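Shirt-folding project stops for a loose screw, starts again

12/6/22

Work has resumed at Bridholm's Illden workshop after a loose screw held up the teaching of a robot that is meant, one day, to fold the laundry.

The screw was in the left of the two hand-held grippers people use to show the robot how it's done. Someone takes a gripper in each hand, picks up a shirt, folds it and puts it down, and the grippers record how they were moved and when the jaws closed. Later the recordings go to the Gurkberg, the robot itself, which has so far folded a tea towel and part of a pillowcase.

The Illden team had reached 2394 recorded folds out of a planned 3000 when the left jaw started closing a touch late. No one noticed for most of a morning. The shirts were getting folded, after all, and the person holding the gripper simply squeezed a little harder each time without thinking about it. It came to light when Kamrul Matubbar, who looks after the tools, put the left and right recordings next to each other and saw that the left hand appeared to have developed a limp.

"People are very good at making up for bad equipment," he said. "It's a lovely quality and I wish they'd stop."

Matubbar took the gripper apart on a tray, having lost a spring to the floor on a previous occasion. The large screws were all tight. The trouble was further up, in one of the small ones that hold the finger joints together, which had backed out far enough to let the finger rock. He cleaned the thread, put the screw back with a dab of thread lock and closed the jaw on a feeler gauge. It should shut to the same point every time from a gap of 3 millimetres. It did so on the second attempt, the first having been made with the gauge upside down.

Then he did the right one as well, on the grounds that it had been bought on the same day and had done the same number of shirts.

The full job took 40 minutes. The discussion of whose job it ought to have been took rather longer, and will be picked up again at the next planning meeting.

Hand-held grippers in use on a blue garment at Illden:

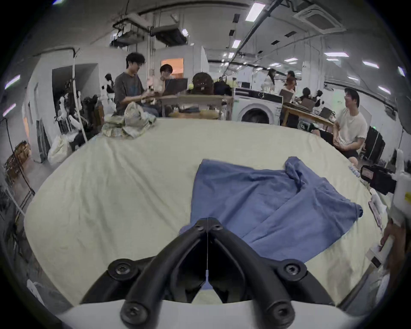
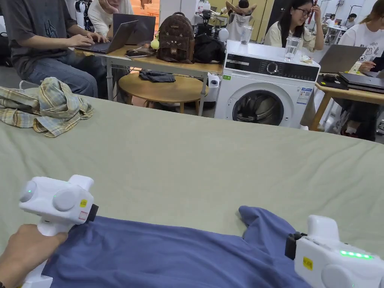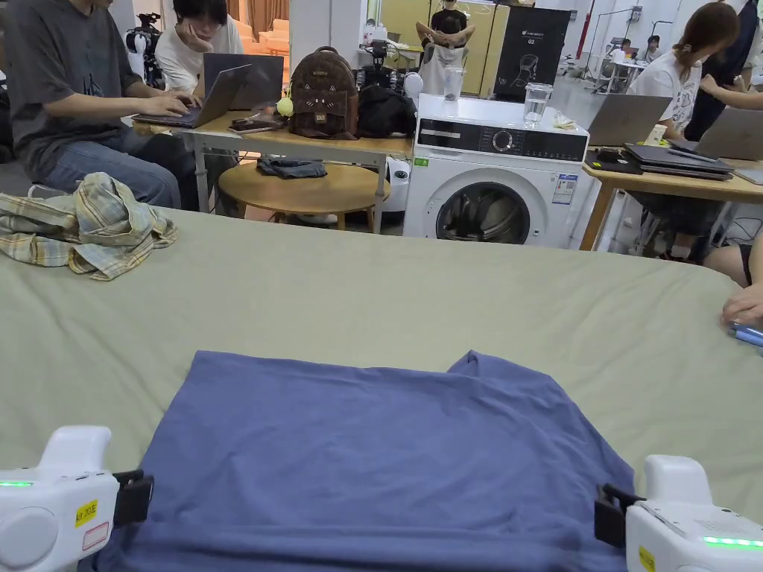
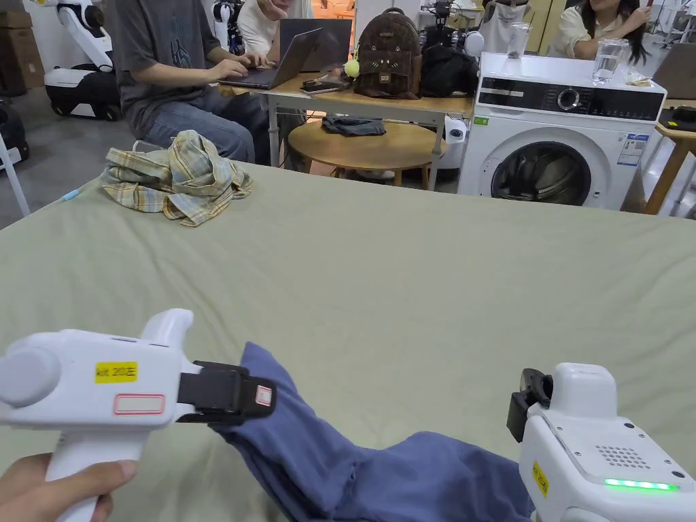 The pair are supposed to be checked at the start of each session. There is a sheet for this, and it has been filled in faithfully. Unfortunately the sheet asked whether the jaws opened and closed, and they did. It has been rewritten. The new version wants the gap measured on both sides, each finger wiggled by hand and the result written down as a number, so that "fine" is no longer an accepted reading.

Kenji Fitzsimmons, who runs the recording sessions, has also changed the warm-up. Before any fold counts, the person on the grippers now has to pinch and lift the same piece of cloth with the left hand, then with the right, and the two traces are put up on a laptop together. If one lags behind the other, the session doesn't begin.

"It adds a couple of minutes and everyone complains," said Fitzsimmons. "Then again, everyone complained about doing the folds over, and that was a whole morning."

The morning's folds have been set aside. There was some talk of correcting them by shifting the left-hand timing, and Matubbar tried it on a small batch, but the delay wasn't the same from one squeeze to the next and he gave it up. They'll be recorded again from the start, with the same shirts. Fitzsimmons is strict about the shirts. A crisp new one slides about in the jaws quite differently from one that has been folded several hundred times, and he would like the robot to meet both sorts.

Wijesinghe, the firm that supplied the grippers, has sent replacement screws and a revised page for the handbook. The old page said to tighten the joint screws "as required". The new one gives an interval, though Matubbar has already halved it in pencil. He has asked whether a lock washer would fit under the head and has been told it will be looked into, a phrase he reports with no expression at all.

There is one more item on his list. The jaws pick up lint, and a fine grey felt builds up inside the joint where a brush won't quite reach. He doesn't think it caused the fault, but it can't have helped, and he found enough in the left gripper to be mildly embarrassed on its behalf. Both tools now get a puff of air at the end of the day, pointed away from the clean shirts. It was pointed towards them once.

As for the Gurkberg, it spent the stoppage switched off. Its own jaws have the same small screws in the same joints, so they were checked too, and passed. They have, to be fair, done far less work.

Recording is due to finish in September. After that the robot gets its first go at a whole shirt with no one holding its hand, and the team has agreed that the result needn't be neat. Two sleeves folded in would do. Fitzsimmons would settle for the shirt still being on the same surface at the end.

Matubbar has ordered a second pair of grippers in the meantime, to be kept in a drawer for emergencies. The drawer has been labelled, and the first person to borrow something from it will be asked to sign the sheet.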